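Edgars Uibo
Navirside, handheld gripper station

1.
Someone asked how we look after the two-hand station at Navirside. It's a pair of handheld grippers, a table, a tracking system and a lot of cable. Thread on what I do to it and in what order.

2.
Table first. The top gets a smooth pale sheet, pulled flat. If there is a ridge in it, the fingers catch on the ridge when you slide in low for a flat object, and you get a bad recording that looks fine until someone replays it. Wipe it before the first session and again at lunch.

3.
The table position is marked on the carpet with black tape. If the table gets bumped I put it back on the tape, then check tracking again. I don't slide it by eye. Carpet hides a small move better than a hard floor does.

4.
Each gripper has a white triangular marker plate on top. The tracking only knows where the plate is, so the plate has to be tight. I hold the handle in one hand and try to twist the plate with the other. Any movement at all, it goes back on the bench. I do both grippers before I plug anything in.

The operator sits for this task, one gripper in each hand. Divided tray in the middle, glass lid on the left.
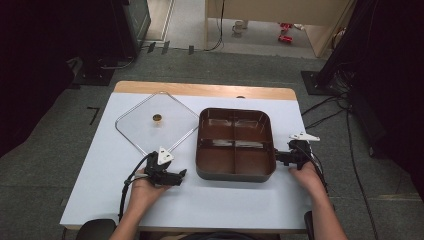
5.
Cables. Left gripper's cable leaves to the left, right gripper's cables go off the right side of the table. They never cross in front of the operator. Leave enough slack to reach the far edge of the table with your arm out straight, then stop. More slack than that and it ends up under the chair.

6.
Before starting I sit down and do the reach myself. Far left corner, far right corner, both hands together in the middle. If I feel a tug at the wrist, I redo the cable. Kęstutis Strazds is taller than me and he does his own check, because the slack that suits me is short for him.

7.
Glass lids are hard on this setup. They're slippery and the rim is thin. We lift by the knob and set down slowly. If a finger pad has dust on it, the knob turns in the grip and the lid swings. So the pads get cleaned more often on lid days.

8.
Pads: lint-free cloth, a little alcohol, inner faces first, then the edges. Let them dry with the gripper open. Don't soak them. We soaked a set in June and the surface went shiny, and after that they wouldn't hold anything smooth. Those went in the bin.

9.
Then the screws. Check the screw holes on top of each finger while it's open. Lint collects in there and you can't seat the driver properly until it's out. I use a wooden toothpick. A metal pick chews the edge of the hole. 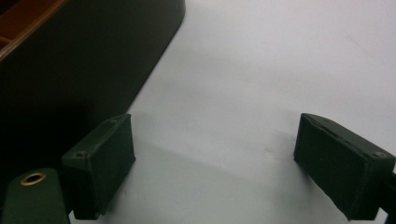

Edges wear before the faces do. Light scuffing is normal and I leave it alone. I swap when an edge has rounded enough that it rides up over a thin rim instead of getting under it. Always swap both fingers of a gripper together, or the grip pulls to one side.

10.
We log open-close cycles and look at the pads every 1000. That number came from our own notebook and it's a reminder to look, nothing more. Soft plastic objects barely touch them. Metal rims eat them.

11.
Spare fingers come from Ziółkowski, the shop down the road. We keep 4 in the drawer, enough for both grippers. Write the date on the bag when you open it. Please put the old ones somewhere else. I have fitted a worn finger out of the new bag and spent a morning looking for a software problem.

12.
After a swap: close the gripper fully with nothing in it and look at the gap from the side. The faces should meet evenly. If one end touches first, loosen, square it up, tighten a little on each screw in turn. Then zero the opening width in Parnevow. Skip the zero and every width you record is off by the same amount.

13.
Last check is 3 short test recordings. One with empty hands, one lifting the lid, one moving the tray with both grippers. Play them back right away. If the fingers drift against the tray in playback, go back to the marker plates. It's nearly always the plates.

14.
End of day: grippers unplugged and left open, lens wiped, cables coiled loosely with no sharp bend at the handle. That bend is where our last cable failed.

15.
The Jallari station has the same grippers on a harder tabletop and they go through pads faster than us. Kęstutis is over there until the end of the month and has the checklist with him, so ask him about that one.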